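Tablero macizo Durkumier para encimeras y mesas de trabajo
Inicio > Maderas > Tableros y encimeras > Durkumier
Ref. 603

El Durkumier es el tablero que más nos gusta de todo el catálogo, y lo decimos después de haberlo cortado, lijado, manchado de café y vuelto a lijar unas cuantas veces en el taller. Lo fabrica Dasell en madera maciza de castaño, con lamas encoladas a lo largo y cantos rectos, y llega a nuestro almacén sin ningún acabado, para que cada cual decida si lo quiere al aceite, a la cera o barnizado. Es una madera agradecida. Se trabaja bien a mano, huele de maravilla cuando se cepilla y con los años va cogiendo un tono más hondo que a nosotros nos encanta.

Sirve para encimeras de cocina, bancos de carpintero, escritorios largos, baldas de mucho vuelo y mesas de comedor. También hemos visto puertas correderas hechas con él, y quedan preciosas, aunque ahí conviene consultar antes el peso con el fabricante del herraje.

Características
Madera: castaño macizo, lama continua
Acabado: lijado fino, sin tratar
Ancho: 91 cm
Grosor: 56 mm
Largo: a medida, se corta en almacén
Cantos: rectos; redondeados bajo pedido
Cola: apta para interior húmedo

La veta

Cada tablero es distinto y eso es justo lo bonito. Dasell clasifica las lamas por tono, no por ausencia de nudos, así que encontrará nudos sanos, aguas, alguna zona más clara donde la veta se abre y líneas oscuras que recorren la pieza de punta a punta. Si prefiere un aspecto más tranquilo, pídanos la selección Yáñez: es el mismo tablero con lamas escogidas de veta recta y muy poco nudo. Tarda algo más en llegar y cuesta más, pero para un escritorio sobrio es una delicia.

Los nudos abiertos se rellenan en fábrica con masilla del tono de la madera. Si al recibir el tablero ve alguno sin rellenar, avísenos y le mandamos una barrita de cera dura para retocarlo en casa, sin cargo. 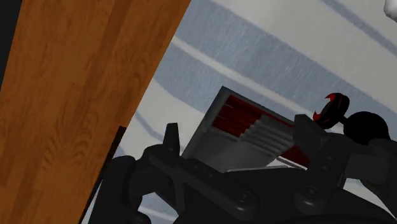 En cuanto al color, el castaño recién lijado es bastante más pálido de lo que la gente espera. El aceite lo calienta muchísimo, incluso el incoloro, y la primera mano ya cambia la pieza por completo — es el momento que más disfrutamos en el taller. Pruebe siempre antes en la cara inferior o en un recorte. Con cada pedido cortado a medida incluimos el sobrante si nos lo pide en las observaciones.

Antes de instalarlo

Deje el tablero en la habitación donde va a ir durante varios días, tumbado sobre listones y con aire por las dos caras. No lo apoye contra un radiador ni lo guarde de pie en el garaje. La madera maciza se mueve a lo ancho con los cambios de humedad, y un tablero de este tamaño lo nota, de modo que los tornillos de fijación tienen que ir en taladro alargado, con arandela y sin apretar a fondo.

Para encimeras con fregadero o placa, selle el canto del hueco con tres manos de aceite antes de encajar nada. Haga lo mismo con la cara de abajo. Es la parte que casi todo el mundo se salta y la que más problemas da encima de un lavavajillas.

Si lo va a cortar usted, use disco de dientes finos y ponga cinta de carrocero en la línea de corte. La caladora astilla un poco la cara superior; trabaje con la pieza boca abajo. El castaño tiene taninos y mancha de negro al contacto con hierro y humedad: tornillería inoxidable, siempre, y nada de estropajo metálico.

Cuidado diario

Paño húmedo y jabón neutro. Para el acabado recomendamos el aceite duro Zodo, que es el que usamos en la mesa de la tienda y aguanta lo que le echen. Un bote de 500 ml alcanza para dos manos en una encimera de tamaño corriente. Repase la zona del fregadero cuando vea que el agua ya no forma gotas, con un trapo de algodón y poquísimo producto. Extienda después el trapo al aire libre para que se seque, nunca hecho una bola.

Los cercos de vaso salen con una lija suave siguiendo la veta y una gota de aceite. Las quemaduras de sartén también, con algo más de paciencia. ¡Es la gran ventaja del macizo, que siempre se puede volver a empezar!

Corte, envío y devoluciones

Cortamos a escuadra sin coste. Los ingletes, los huecos y los cantos redondeados se presupuestan aparte; mándenos un croquis con las medidas en milímetros. Los tableros enteros viajan en palé y se entregan a pie de calle, así que cuente con otra persona para subirlos. Los pedidos confirmados antes del martes a mediodía salen esa misma semana.

Las piezas sin cortar se pueden devolver en su embalaje. Las cortadas a medida, no, salvo defecto.

También le puede interesar
Aceite duro Zodo, incoloro y tono miel
Patas de acero para mesa, altura escritorio
Juego de fijaciones con taladro alargado
Muestra de castaño Durkumier, sin tratar y aceitada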